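Minutes of the Display and Fittings Meeting, 18 August 2020
Shared 20 times | 3 comments

Good morning to everyone who joined, and a warm thank you to those who stayed on well past the hour. The notes from the March meeting were read and accepted, with one small fix: the sample cork boards came from Flurberg and should not have been listed under Garrido. Our apologies to both.

1. Lobby display cases

We had a long and very friendly talk over the replacement cases for the front lobby. Garrido has offered a wall-mounted case with a sliding door, and Sellport has offered a hinged one at 900 dollars, lock and two keys included. Most of us liked the hinged door, as the sliding one has to be lifted a little before it moves.
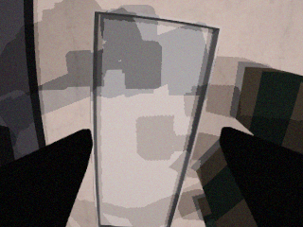
The next question was how the clear panels should be finished at the edges. Bare edges look lovely on the first day and then show every fingerprint, and several people said so with real feeling. A thin dark gray border like the one on the clear piece shown here was the favorite by a good margin - it gives the eye something to find, so people are less likely to walk into an open door. Sellport will be asked to quote for gray edging on all the lobby cases.

2. Whiteboards for the training rooms

The old boards no longer wipe clean, and we have all tried every spray in the supply closet. Giravance can supply steel-backed boards that take magnets, at 470 dollars each, fitted. It was agreed to order one for the small training room first and live with it for a while before doing the rest.
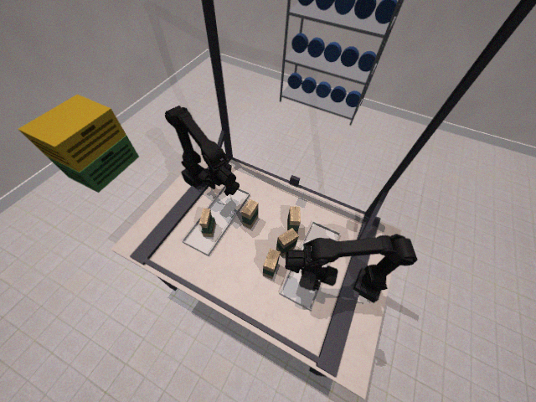
There was also a kind offer to take the old boards for the break room, where a bit of ghosting won't bother anyone. Accepted with thanks. The pen trays are to be kept too, as they fit the new boards.

3. Leaflet holders and packaging

Flurberg will send the leaflet holders flat, and we'd put them together ourselves. Some of us worried over bent corners in transit, and it was asked whether a plain cardboard box, a tall tan one standing on its end as in the view from overhead, would hold up on a delivery cart. The feeling was that boxes should travel lying down, and we'll ask for that in writing.
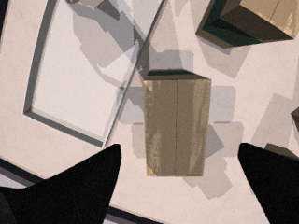

Storage came up next, as it always does - we have up to 3,000 leaflets arriving and only one dry cupboard. After some back and forth it was agreed to clear the lower shelves and keep the older stock in cartons there. Anyone who stands a carton upright like the cardboard one here should write the contents on the top as well as the side, so it can be read by a person looking down at it.

4. Work table for the sign room

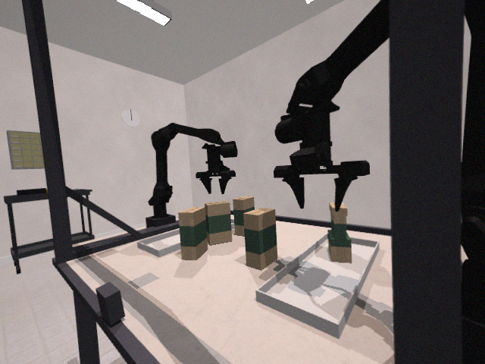

We then turned to the table for cutting and mounting signs, which has been on our list longer than any of us likes to admit. The present one is too narrow for the big panels and has a wobble that folded paper no longer cures. There was a good deal of support for a large rectangular table with a pale beige top and a dark metal frame, much like the one in the picture, as pencil marks show up well on a light surface. Garrido and Giravance will both be asked for prices. The height was left open until the people who use the room most have been asked.

5. Other matters

The spare keys for the hallway notice boards are back on their hook. Please sign them out when you borrow them. The next meeting will be set by email once the quotes are in.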